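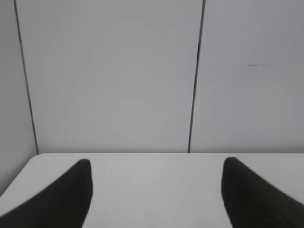
May, 7:40 a.m.

Union newsletter archive, scanning log. Picked up where I left off, in the box from the Tallport precinct, which smells like the inside of a glove. Almost 1,000 pages done, 2,000 if you believe the label on the lid, and I don't.

Today's run is the feud between the patrol union and the department over the Clostcombe overtime memo. The union called the memo an insult. The department called the union's reply an insult. By the third issue both sides were demanding apologies for the demands for apologies. 14 letters in all, each one copied to the mayor.

The text reader still turns "sergeant" into "serpent" – I left two of those in for a while and they read fine. Fixed now. Batch of 200 rerun at the higher contrast setting, saved under Ingvarsson 2, same folder as before.

The Cistov feeder jammed on the staples again. Whoever does the next box, pull them first, including the ones hiding under the tape. Spare rollers are in the bottom drawer under the manual for a machine we don't own.

Still missing: the page where the union president says he was misquoted. The index lists it twice.

Recent entries
Naming the folders, again
Tallport box 1: water stains and grievances
Cistov feeder, cleaning notes
What to do with carbon copies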